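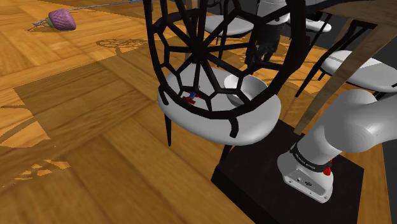

HOW IT WORKS: ROBOTS

Why robots practise in a pretend dining room

Suppose you had to teach a robot to pick something up off a chair. You'd need a robot, which costs more than most families' cars. You'd need a chair. You'd also need a great deal of patience, because the robot is going to get it wrong, and then get it wrong again, and then get it wrong in a way you hadn't thought of.

The people at the Cunder lab had the patience. What they didn't have was a big enough pile of chairs. So they did what a lot of robot researchers do now and built the whole room inside a computer.

The parquet floor in the picture isn't a floor. Nobody will ever get a splinter from it. The chair with the spiderweb back has never been sat on, and the purple knitted strawberry lying on the floor was never knitted by anyone's nan. It's all numbers, coloured in. Even the sunlight is a sum, and if you look at where the light meets the shade you can see jagged little steps, where the computer decided that was near enough.

The white arm is a copy of a type of robot you can find in real labs. Its name, FRANKA EMIKA, is printed on a black band near the bottom. Somebody took the trouble to copy the writing too.

What is a simulation?

A simulation is a pretend world with rules. You've probably used one. If you've played a game where a ball bounces off a wall, a bit of computer code was working out how fast the ball was going and which way it should bounce.

A robot simulation does the same thing, but it has to be fussier. It needs to know how heavy things are, how slippery they are, and what happens when a robot finger bumps into a chair. In a game, if your sword passes straight through a table, you laugh and keep playing. If a robot learns that its hand can pass straight through a table, you have a problem, and so does the table.

The Cunder simulation is called Wakgate. Inside it, the robot can try a job, fail, and be put back at the start in less time than it takes you to sneeze. It never gets tired. It never asks when lunch is.

The trouble with tidy rooms

For a long time, pretend rooms for robots were very plain. There was often a grey table with one block on it, and the light came from everywhere at once, so there were hardly any shadows. Robots did brilliantly in there. Then they were moved to a real kitchen and behaved like someone who had only ever ridden a bike indoors.

The researchers call this the reality gap. It's the difference between what a robot learned in its pretend world and what's really waiting for it. A real room has awkward furniture, things dropped on the floor and sun coming in at a silly angle.

Shadows are a big nuisance. You look at the webby pattern next to the chair and know straight away that it's a shadow, because you've been looking at shadows all your life. A robot only gets a grid of light and dark dots. It has to work out that the dark lines on the floor are nothing at all, and that the dark lines on the back of the chair are something it could smack its hand into. Both are black and webby. Only one of them hurts.

Then there are the gaps. There's a small red and blue thing sitting on the chair's white seat, and from behind you can only see it through the holes in the backrest. You can still tell it's one thing. A robot might think it's several little things, or it might not notice it at all.

So what did they test?

The team made two groups of pretend robots. (When your robots are made of numbers, making another group is free, apart from the electricity bill.)

The first group practised 3000 times in one tidy room where nothing ever changed. The second group also practised 3000 times, but their room kept being messed up. The chairs moved, the sunlight shifted and odd objects turned up on the floor. There were 21 different chair designs, including some that no sensible person would buy.

Both groups then had to do the same job in 129 brand new rooms. The job was called the Siddiqui task: reach past the furniture, pick up a small object and don't knock anything over.

What happened?

The tidy-room robots were faster learners. By the end of practice they looked like champions, while the messy-room robots were still bumbling about and bothering the furniture.

In the new rooms it went the other way. The messy-room robots finished the job far more often. The tidy-room robots mostly reached for the spot where the object used to be, which is a bit like learning the answers to last year's spelling test. Four of the new rooms beat every robot in both groups. All four had see-through chairs with strong sun behind them, and the researchers have a few unkind words for those rooms.

Does it work with a real robot?

They don't know yet. That is a perfectly respectable answer in science, although it's harder to get away with in maths class.

Doing well in 129 pretend rooms means a robot is good at pretend rooms. To find out the rest, somebody has to load what the robot learned into a real arm, put real chairs near it and stand well back. That part of the project is called Remelero, and it begins in July. The real chairs were bought second-hand.

Try it yourself

Find a chair with gaps in its back, and put a small toy on the seat. Sit on the floor behind it and close one eye. Now move your head slowly from side to side. Bits of the toy will vanish and come back, but you won't ever think the toy has changed. Your brain is filling in the hidden parts for you.

Next, shine a torch through the back of the chair in a dark room and look at the pattern on the floor. Move the torch closer, then further away. The chair stays put while its shadow stretches all over the place. Imagine having to explain that to something that has never seen a chair.

Words to know

Simulation: a pretend world inside a computer that follows rules.

Gripper: the part of a robot that does the grabbing. Some have two fingers and some look more like a hand.

Reality gap: the difference between how things go in a simulation and how they go when there's a real vase involved.

Page updated 1 Jun 2026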